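Home News Robotics Reviews Forum

Robot learns to pick up groceries from 2000 practice runs, none of them real

Teaching a robot arm to grab things usually means weeks of babysitting it in a lab. A team led by Marjatta Toivonen and Baoshan Long at Vasura has a lovely way around that: let the arm practice inside a simulator, and change the table every single time.

Their method, called Gronik, shuffles the objects and their positions before each run, then asks the arm to go after one item and leave the rest alone. Fruit, boxes, cans, toys, anything goes. After 2000 of these runs the team moved the trained software to a real arm and gave it 102 objects it had never come across. It picked up more than 80 percent on the first try, which is terrific for a system with no real-world training at all! 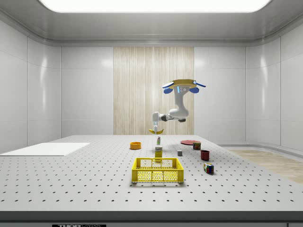

The simulated arm holding a banana over a mixed tabletop.

What really got us excited is how the arm copes with clutter. Earlier versions tended to bump whatever stood next to the target, says Long, so the team now scores every run on how little the neighbors move. That one change made the biggest difference in the real tests.

Soft and see-through items are still hard, and Toivonen wants to work on those next. The team plans to share the code and its test scenes by February.

Comments (3)

Teemu L.: Would love to see it try a bag of oranges.

Iida Kauppinen: Scoring the neighbors is such a neat idea. Does it slow training down much?

heikki_h: Can't wait for the code. Our arm at work knocks over everything.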